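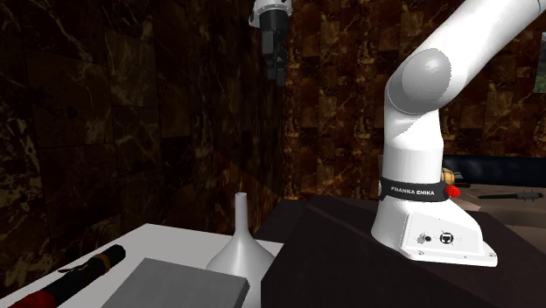
Water softener regenerates twice as often since January

Asked in Plumbing and Water Treatment
Posted Thu 22 March

I have a Salum single-tank softener, metered, on well water. Until January it regenerated every eight or nine days. Now it does so every four. Household size and habits are the same. The water still tests soft at the kitchen tap, zero to one grain on drop tests.

Hardness at the wellhead is 22 grains. The controller is set to 22. Capacity between cycles used to show as 2714 gallons after a regeneration. I changed the backup battery in January and didn't write down the other settings first. It now shows a lower number that I don't recognize. Salt is Pundar pellets, same as before. The tank is half full with no bridge that I can find.

Is this the resin going bad or something in the controller? I would like to avoid paying for a service visit if it is a setting.

3 answers

Answer 1 (accepted)

Controller. Failing resin gives you hard water before the next cycle. It doesn't make a metered valve regenerate sooner, as the valve has no idea what condition the resin is in. It counts gallons and subtracts.

When the battery came out, the valve most likely went back to factory defaults. Check these in the installer menu (hold the two arrow keys until the display changes):

Resin volume. If it defaulted to a smaller tank, the calculated capacity drops in proportion.
Salt dose. A low dose gives a lower capacity per cycle. This one is easy to miss.
Reserve. Some defaults hold back a fixed percentage, others a day of average use.
Day override. Should be off, or longer than your normal interval. If it reads 4, you have found the problem.

The tank label gives the resin volume. Enter that, set the dose to what the manual lists for it, then run one manual regeneration so the counter reloads. The gallon figure will not update until you do.

Answer 2

Had this on a Clamis and it was the iron. Buy a resin cleaner. Fixed mine in a week.

Comment: Iron fouling would show up as hardness leakage. The question says the water tests soft.

Answer 3

Agree with the first answer, with one addition. Check the meter for a slow leak before you close the menu. Shut every fixture and watch the flow display for ten minutes – a toilet flapper that passes a little water all day will use up capacity and you won't hear it. Mine is a Tiedemann valve and shows flow to one decimal place. I don't know if the Salum does. If it doesn't, write down gallons remaining at night and again in the morning.

Comment from the asker: Day override was set to 4. Resin volume was also wrong. Corrected both and started a manual cycle tonight. Flow reads zero with everything closed.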